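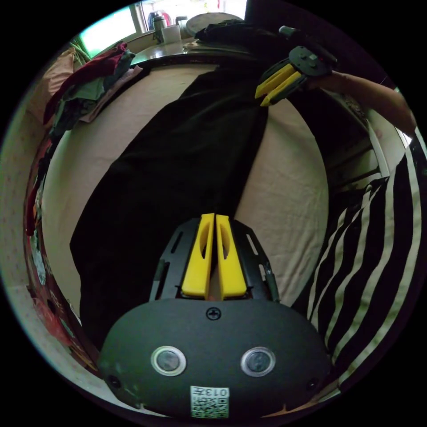

Black cloth across the beige sheet, striped fabric to the right.

Folding dark laundry on the bed

April 2025

I fold on the bed. The table is the right height, but it has a hard edge and a 10 cm overhang that catches sleeves, and anything longer than the top has to be handled in two passes. A mattress with a plain sheet over it gives enough area to open a garment completely and enough friction to keep it where it was put.

The sheet matters more than the mattress. I use a pale one, pinkish beige, because most of what I own is black and the outline of a black garment is hard to judge against a dark cover. On a pale ground the edges can be read from a standing position. Lint shows as well, in both directions. A beige sheet will leave fibers on black jersey if it has been through the dryer fewer than three or four times, so a new sheet is not used for this.

Wrinkles in the sheet are a smaller problem than I used to think. I pulled it tight before every load for most of last November and compared the results with loads where I left it alone. The folded stacks were the same. What does make a difference is slack near the pillow end, where a fold in the sheet can be picked up together with the hem and carried into the garment. I smooth that part with the flat of the hand and leave the rest.

Sequence for a large black piece:

Drop it across the middle of the bed, on the diagonal if it falls that way. Do not straighten it in the air. Shaking a long garment over a bed moves the air under it and it lands in a worse position than it started in.

Find the longest finished edge. On black fabric this is done by touch. A hem has a double thickness and a line of stitching, and a crease has neither.

Square that edge to the side of the mattress, then work the opposite edge outward until the creases flatten. Creases in black cloth are faint under a ceiling light. A lamp placed low on one side throws them into relief, and I keep one on the nightstand for the purpose, a Juvska clip-on that came from the hardware store in Reddale. The overhead fixture stays off.

Fold in half lengthwise, press out the air from the closed end toward the open end, then fold in thirds.

Striped pieces go to the right and are done last. The stripes are a built-in ruler: if they meet at the fold, the piece is square, and if they run off at an angle, it is not. They take about half the attention of the plain black ones. The exception is anything cut on the bias, where the stripes are diagonal when the garment is straight. For those I go back to the hem.

I timed the plain black pieces over one month. The average was 40 seconds each, measured from the drop to the finished stack, with the low lamp on. I have no equivalent number for the overhead light and did not want to repeat the month to get one.

Storage is a Brastov drawer unit with an internal depth that takes the thirds fold standing on edge. Filed this way the black items are indistinguishable from above, so the order has to be fixed — long sleeves at the back, short sleeves in front, anything without sleeves at the left. I tried small fabric tags for a while. They curled in the wash and I cut them off.

Two open items. The first is knitwear, which does not hold a thirds fold on edge and slumps within a day or two. I am currently rolling it, without much conviction. The second is the Nic Aodha blanket, which is wider than the bed and has to be folded once before it can be laid out at all. I will measure it when it comes back from the cleaner.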